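Drarwood workshop, notebook, running entry

Mid-morning. Started on the badge kits for the open day. We said 100 kits and the boards are here, but the battery clips are from a different supplier this year and the legs are a hair too wide for the holes. They go in if you pinch them first with the flat pliers. Did a dozen like that and my thumb is complaining. Eugénie thinks a jig would do it in one press. She is drawing one up to cut on the laser after lunch.

The solder side is fine. Tip temperature left where it was last year, flux pen on the ground pad only. The LED with the flat edge goes towards the slide switch. The printed sheet from last time has it the wrong way round, so please don't hand that one out. I have binned the pile on the shelf but there may be more in the Leltura crate.

Resistors: the bag marked 166 is a stock number and has nothing to do with the value. I lost a good half hour to that. They measure as 150 ohm on the bench meter, which suits the red and yellow LEDs. Blue ones are dimmer than I'd like but readable across the table. Leaving it.

Marble run. The lift motor stalls when two marbles arrive together at the foot of the screw. Tried a weaker spring on the gate, which let three through. Put the old spring back and added a strip of felt to slow them down on the last bend. Ran it while I sorted screws and it stalled once, with the chipped marble in. Took that marble out. The screw itself is the print from Ha-neul's second file, the one with the thicker core, and it shows no wear at the bottom turn. The first file should be deleted from the shared folder before somebody prints it again. It takes all night and it's no use.

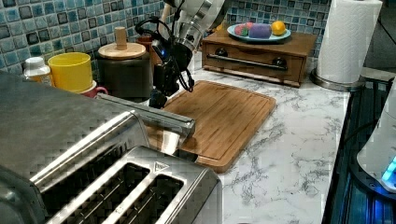
Burna, August

Went over with the van to see the hall and measure up. Ha-neul drove. We have the long wall on the left as you come in, between the weavers and the people with the pinball tables. The wall sockets are all at the far end, so we need both extension reels and the rubber cable cover. The cover was last seen under the Baxter bench. If it isn't there, ask Eugénie, who used it for the school visit.

The floor slopes. You can't see it but a marble finds it straight away. The run will need packing on the two left feet. I'd sooner make proper screw feet than go through the folded cardboard business again. M8 bolt, captive nut in the leg, a rubber cap on the end. We have bolts. Caps to order.

The hall people want the soldering tables away from the curtain and a sheet of board under each iron. Fair enough. We have offcuts of ply that will do if somebody sands the edges. Fume fans: two work, one rattles. The rattling one only needs its grille bending back.

They had 2522 people through the door last year according to the poster in the porch. I don't believe all of those came past our table but we did run out of kits before three. This time I want to keep some kits back for the afternoon, in a closed box, so we aren't turning children away while the hall is still full.

Late afternoon, back at Drarwood. Eugénie's jig is cut. First go was too tight and cracked along the slot. Second one, in the thicker acrylic and with the corners rounded, presses the clip legs in cleanly. Left hand holds the board, right hand pushes down, done. Did the rest of the first tray with it and the joints look good. The file is saved as clip jig 2. Cut a spare before the day.

Tried the sign lettering in the orange vinyl. Cuts well at the slow speed, tears at the fast one on the small letters. The roll is nearly at the end and what's left won't do the second banner. Either order more or do that banner in white.

Flyers: the printer quoted for 700, folded. Ha-neul wants them flat so that they fit in the rack. Flat is cheaper too. Need to say yes by the end of the month.

Still to do:
Screw feet for the marble run
Redo the instruction sheet with the LED the right way round
Check both reels fully unwound under load
Sand the boards for the soldering tables
Safety glasses, small sizes, count what we have
Email Leltura about getting their crate back to them

The door on the parts cupboard is sticking again. Lift it as you pull.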